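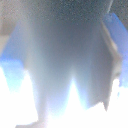

Get the fingers parallel before you tune anything else, one reply on the Sisiston board said when I first brought this up there. We did that and the book still swings, so I am asking again with more detail.

Book rotates in a two-finger grip during transfer

posted by gantry_left

Senior project, two students, one arm. The task is clearing a table: pick up a book standing upright, carry it over the bowl and cup without touching them, and set it down in the fabric bin. The dish rack stays where it is and counts as an obstacle.

The grip is from above, on the top edge of the cover, with a blue clamp piece on the finger. The book weighs 598 grams. The arm is rated for 3000 grams at the wrist, so I don't think payload is the issue. In 134 logged attempts the pick itself failed 11 times. Most of the rest of the trouble is in transfer. The book hangs from the grip, starts to rotate when the wrist accelerates, and arrives over the bin at an angle. Then the lower corner catches the rim.

Already tried:
Higher grip force (leaves a dent in the cover, same rotation)
Rubber tape on the contact face (better for one session, then it peeled)
Half speed for the whole path (works, but we go over the time limit)

The planner treats the book as a rigid extension of the gripper. Is it normal to model the swing in a class project, or should I change the grasp?
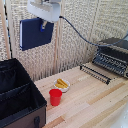

Stullwood_shop

Change the grasp. With contact that close to a corner, gravity puts a moment on the pinch before the arm moves at all. Friction over a small pad has very little to resist it with. Shift the contact point along the top edge until it is over the center of mass, then measure the rotation again with the same force and speed.

A longer pad also helps more than a harder squeeze. Two contact areas spaced apart on one finger will do it if you can't print a long one. Glue the rubber, don't tape it.

For the path, keep joint speed where it is and lower the acceleration and jerk limits on the carry segment only. You lose less time than with half speed everywhere. Add a short dwell above the bin before the descent - try a few values and look at the residual swing in the log.

I would not model the pendulum. If you need it later, input shaping is a few lines of code once you know the swing period.

mk_allstead

Just use suction. Flat cover, easy.

torque_and_tea

Suction on cloth or textured covers leaks, so check that first, and you would have to redo your tool frame anyway.

Separate thing: check your cable. If there is a free loop off the gripper housing it can pull on the wrist at the ends of travel, and the slack can drop into your rack while the arm is crossing it. We used the Malhotra clips, two on the forearm, and left enough length for full wrist rotation. Run the carry path once with no book and watch the loop.

Also, which point on the book is your planner using for clearance? Ours was using the tool tip and ignored everything hanging below it. We hit a lot of cups.

gantry_left

Tool tip. I will add a box for the book to the collision model and move the grasp point before touching the acceleration limits. Lab is open again Tuesday.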